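Anneli Eskola
@anneli.eskola

Petit fil sur la vaisselle de location pour les fêtes de quartier. On me pose la question chaque année en mai, je réponds une fois pour toutes. 1/

L'an dernier on était 200 à table. On a loué chez Tremora : 11 caisses, livrées la veille, reprises le lendemain. Ils demandent un rinçage, pas un lavage. Lisez bien le contrat sur ce point. 2/

Prix total 635 euros, caution à part. La caution est rendue au bout de 5 jours. Chez Stomness c'était moins cher mais il fallait aller chercher les caisses, et personne n'avait de camionnette. 3/

Pour les enfants, pas de verre. Du plastique réutilisable, de couleur vive, ça se retrouve mieux dans l'herbe quand on range. 4/

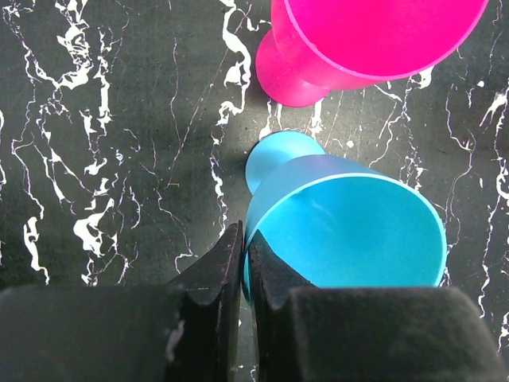 Gobelet à pied, plastique bleu cyan.

Les modèles à pied se renversent plus facilement que les droits. Pour un buffet debout, prenez des droits. Pour une table assise, ça va. 5/

Autre chose : l'eau. Prévoyez des carafes à chaque bout de table, sinon tout le monde se lève et le service prend du retard. Les nappes en papier, on les a scotchées dessous à cause du vent. 6/

Pour le tri, trois bacs avec une étiquette lisible de loin. Le compost a débordé avant le dessert, il en faudra un plus grand. 7/

Si quelqu'un a une adresse de location vers le nord de la ville, je prends. Fin du fil.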